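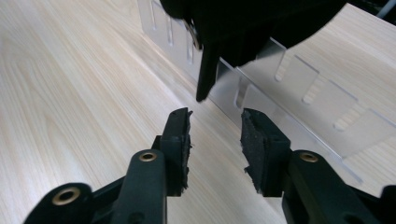

Unit 4: Station sales and license transfers

A station sale has two parts, the license and the physical plant. Buyers often want only the first.

Case: Kelik Broadcasting sold its AM station in Sukness to Jaden Media. The studio, 3158 square feet on an 80-foot-wide lot, went separately.

Terms to know: assignment of license, main studio, tower lease.

Read the Tokgöz packet before the March session and bring your notes on tower leases.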